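Why I still drive the old wagon

29 February 2020

The wagon rolled over to 158 thousand miles last week, somewhere between the Jinov exit and the place that sells discount mattresses. I wanted to mark the moment, but there was a truck merging into me, so I marked it by leaning on the horn.

Amrit Bouchard, my brother-in-law, thinks I should trade it in. He bought a new Caron last spring and talks about it the way other men talk about their kids. It has heated everything. It has 8 speakers and a screen that asks how he's feeling. He let me take it around the block once and watched my hands the whole time.

So I went to the Drostivport dealership, just to look. I was there for about 15 minutes before a young man had me in a chair with a coffee and a monthly payment. The trade-in offer on the wagon was low enough that I asked him to repeat it, and he did, with real sympathy.

The test drive was lovely, I'll admit. Quiet – so quiet I could hear myself thinking about the payment. The lane thing beeped at me three times on Brirkavo Road, where the lines were last painted during some earlier administration. 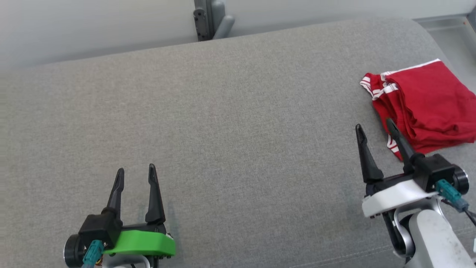
I told the young man I'd sleep on it, and he has now called twice to see how I slept. Meanwhile the wagon needs front struts and a new battery, and the rear wiper only works when I signal left. The struts are booked for April. Amrit has offered to drive me home from the shop, on the condition that I wipe my feet.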